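Oil sampling (heavy equipment)

Oil sampling is the practice of drawing small amounts of used oil from the engine, transmission, axles or hydraulic system of a working machine and testing them for wear metals, dirt, water and chemical change. It is common on wheel loaders, excavators, haul trucks and crushers, where an unplanned stop can hold up a whole site. The results are used to set drain intervals and to find worn parts before they fail.

Background

Oil on mobile machinery was long changed by the hour meter alone. A loader moving dry sand and a loader working in wet clay got the same interval, even though the oil in the second machine usually aged faster. Quarries and ports began sampling in larger numbers once haul trucks grew and the cost of a failed final drive grew with them. At the Trukamness quarry, one of the earlier sites to keep full records, 3,907 samples were logged over the life of its first loader fleet.

Taking a sample

The oil should be at working temperature and should have been moving shortly before the sample is drawn. Particles settle quickly in a sump that has been left to stand, and a cold sample tends to read low for wear metals. Three methods are in general use:

Sampling valve. A fitting on a pressurized line, upstream of the filter. It gives the most repeatable results.

Vacuum pump. A clean tube is lowered through the dipstick or filler opening to about the middle of the oil. The tube is used once and thrown away.

Drain stream. Oil is caught from the drain plug after the first part has run out. This is the least reliable method and is mostly used on axles with no valve.

The area around the valve or filler is wiped before it is opened, and a little oil is flushed through first. Each bottle is labeled at the machine with the unit number, the compartment, the hour meter reading, the oil brand and the hours on the oil. Top-up amounts are also noted. A machine that burns or leaks oil is always being diluted with new oil, so its wear figures look better than they are. 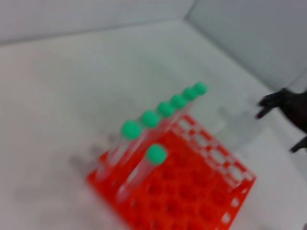

Wear metal testing starts with the sample being shaken, because particles sink to the bottom of the bottle in transit. Small portions are then taken for the separate tests. Iron points to gears, cylinders and shafts; copper to bushings, thrust washers and oil coolers; silicon usually to dust. Capped tubes are a common small container in laboratories of many kinds, often kept upright in a plastic rack with a grid of round wells, like the orange-red one with a row of green-capped clear tubes. Whatever container is used, the portion has to carry the same number as the bottle it came from, and the bottle is kept until the report has gone out.

Other tests

Viscosity is measured at a fixed temperature and compared with new oil. A drop in engine oil often means fuel dilution, while a rise may mean soot or oxidation. Water is checked first with a hot plate, where it crackles, and then by titration if an exact figure is wanted. Particle counts are mostly run on hydraulic oil, which passes through pumps and valves with very small clearances.

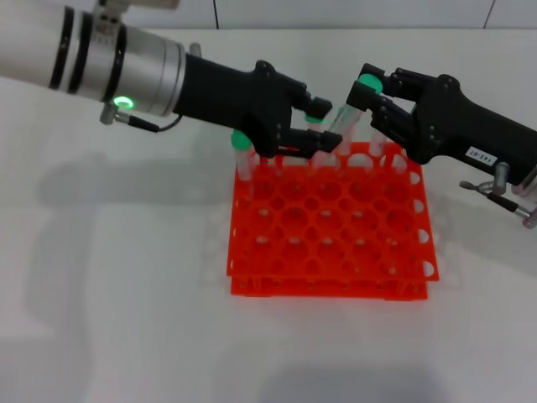
Black robotic gripper and an orange test tube rack on a white tabletop.

Reading the results

A single report says little. Most programs look at the trend over several samples from the same compartment and flag a result that breaks from it. The Prultomero scale, used by some contractors, scores each compartment from zero to 100. A score of 92 or more needs no action, a score below 77 calls for a second sample, and anything lower than half of the scale is treated as a stop notice. The Lacson method compares a machine only with others of its own model on the same site – a narrower test, but one that allows for local dust and haul distance.

Limits

Sampling does not catch every fault. Fatigue cracks may shed almost no metal, and large chips are often held in the filter or too big for the usual spectrometer to read. For this reason filters are often cut open at service, and magnetic plugs are checked by hand. Trolta, a make of sampling valve fitted to older loaders, was also known to shed brass from its seat when new, which raised copper and zinc readings in the first 2 samples.

See also

Drain interval
Filter inspection
Magnetic drain plug
Particle count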